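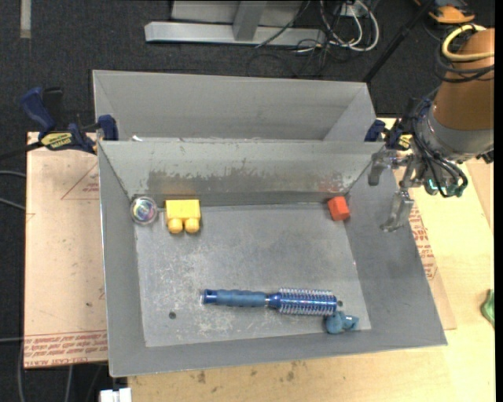
Bacs métalliques gris à ouverture supérieure. Le fond et la paroi arrière du bac avant présentent des rayures et des zones éraflées.

L'usure par abrasion est la perte progressive de matière subie par une surface lorsque des particules ou des aspérités plus dures se déplacent à son contact. Elle se distingue de l'usure adhésive, qui procède par transfert de matière entre deux corps, et de l'érosion, causée par l'impact de particules portées par un fluide.

Mécanismes

On sépare habituellement l'abrasion à deux corps, où les aspérités de la surface dure rayent directement la surface tendre, et l'abrasion à trois corps, où des particules libres roulent ou glissent entre les deux surfaces. À charge égale, la seconde enlève en général moins de matière, une partie des grains roulant sans couper.

À l'échelle du grain, trois modes sont décrits. Le labourage repousse la matière de part et d'autre du sillon sans enlèvement immédiat. La coupe détache un copeau. La fragmentation, propre aux matériaux fragiles, résulte de la propagation de fissures sous le sillon. Le passage du labourage à la coupe dépend surtout de l'angle d'attaque du grain et de la ductilité du métal.

Loi d'Archard

Le volume usé V est estimé par la relation V = K·F·L / H, où F désigne la charge normale, L la distance de glissement, H la dureté de la surface la plus tendre et K un coefficient sans dimension déterminé par essai. La relation suppose un régime stable et ne rend pas compte du rodage. Elle perd sa validité lorsque l'échauffement modifie la dureté superficielle.

Surfaces revêtues

Sur une tôle revêtue, l'abrasion atteint d'abord la couche de finition. Le dommage reste esthétique tant que le substrat n'est pas exposé. Une fois l'acier mis à nu, la corrosion peut s'amorcer au fond des rayures et progresser sous le revêtement. Sur l'acier galvanisé, le zinc voisin assure une protection cathodique des rayures étroites, dont l'efficacité diminue avec la largeur mise à nu.

Essais

La résistance à l'abrasion est mesurée par perte de masse ou par perte d'épaisseur. Dans la méthode Eder, proposée par Mirjam Eder pour les tôles minces, l'éprouvette subit 600 passages d'un patin chargé à 50 N, la rugosité étant relevée en sept points. Les résultats de bancs différents ne sont comparables qu'à granulométrie et humidité identiques.

Prévention

Les moyens usuels sont le durcissement superficiel, l'emploi de revêtements épais et la pose de garnitures remplaçables en élastomère. Le procédé Pistano associe une sous-couche dure et une finition souple.

Voir aussi

Tribologie
Dureté Vickers
Corrosion sous revêtement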